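3. Data Collection

3.1 Setup

All demonstrations were recorded on the Plelier platform in the Dillmont laboratory. The robot has two arms with multi-finger hands and a camera mounted at the head, and it works at a white table enclosed by white panels on the back and on both sides. We chose the enclosure after our first trials in an open room, where people walking behind the table changed the image a lot and the policy learned to depend on these changes. With the panels in place, the background is almost the same in every recording, and most of what changes in the image is the hands and the food.

The operator stands behind the robot and wears a pair of tracked gloves. The motion of the operator's fingers is mapped to the robot hands by the retargeting method of the Wattimena toolkit, with the changes that we describe in Section 3.4. The operator does not look at the table directly. A headset shows the stream from the head camera, so that the operator decides on the basis of the same image which the policy will receive later. In our earlier work the operator could look freely at the table, and we found many demonstrations in which a hand moved correctly to a place that the camera could not see. Such examples are difficult to learn from and we removed them from the old set.

3.2 Tasks and objects

We collect examples for 11 food handling tasks. The bread tasks form the largest group. They include picking up a slice of bread from a plate, turning the slice over, moving it from one plate to a second plate, and putting one slice on top of another. Bread is soft, it keeps the mark of a finger, and it becomes stiff when it stays in the air for a long time. For this reason we replace the slice after every 43 episodes, or earlier if the crust is broken. The replaced slices are all of the same type of white bread, but they are not identical in height and in the shape of the top, and we do not try to select similar ones.

At the start of each episode, both hands are brought to a ready pose, upright and with the palms turned to the inside, one on each side of the plate. The plate is placed by a second person, who receives a target zone from the recording program and puts the plate in this zone by hand. The orientation of the bread on the plate is free. We asked the second person to avoid placing the slice exactly in the center of the plate, but no other rule was given. The starting pose and the object placement are shown in Figure 2 for one of the bread tasks.
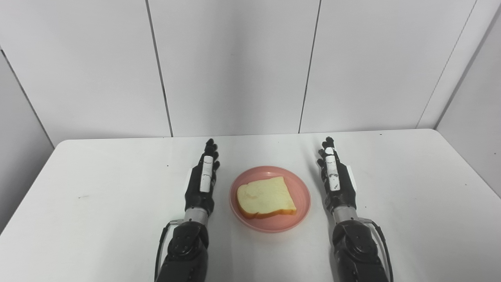
Figure 2. Starting state of a bread episode, from the head camera. Both hands are in the ready pose and have no contact with the plate or the slice.

An episode begins when the operator presses the foot pedal and ends when the pedal is pressed again. Between these two moments no person may reach over the table. If the slice falls on the table during the episode, the operator is allowed to pick it up and continue, and the episode receives the label "recovery". We kept all recovery episodes in the training set. In the pilot study, a policy trained only on clean episodes usually stopped moving after a failed grasp, with the fingers closed on nothing, and we believe that it had simply never seen how to go on from this state.

The distance between each hand and the plate is not controlled. As the plate position changes from one episode to the next and the ready pose does not change, the plate is often nearer to one hand than to the other. The operators were told to use the hand which they find more natural for the first contact. We later observed that two of our operators almost always started with the right hand, also when the left hand was clearly nearer. To reduce this effect, we added a block of episodes in which the program displays the name of the hand to be used first.

3.3 Recorded signals

For each time step we store the head camera image, the joint positions of both arms and both hands, the commanded positions, and the state of the pedal. The commanded and the measured positions are different when the fingers press on an object, and we use this difference as a weak signal of contact. We do not correct the colors of the images. Light reflections on the rim of the plate are kept as they are, and the same is true for small marks on the table and on the hands, which increased slowly during the months of recording. We cleaned the table at the beginning of each session but did not repaint or replace any surface, because a robot in real use will also show such marks.

Session notes were written by the operators in a shared file. They contain the plate type, the age of the bread, any restart of the hand controllers, and free comments. The comments were more useful than we expected. For example, in April several operators wrote that the left thumb felt slow, and after checking the logs we found a delay in the thumb command that was present in two sessions. Both sessions were recorded again.

3.4 Retargeting of the fingers

The original Wattimena mapping tries to keep the distances between the fingertips of the human hand. This works well for solid objects such as cups, but for bread it closes the hand too strongly. The operators then learned to keep their own fingers open in an unnatural way, and they became tired quickly. We therefore added a lower limit on the distance between the thumb and the opposite fingers, which is set for each task. For the bread tasks the limit was chosen by hand, with the slice held in the air, and was then fixed for the complete collection. The Drolport tasks, which use containers with lids, are recorded without this limit.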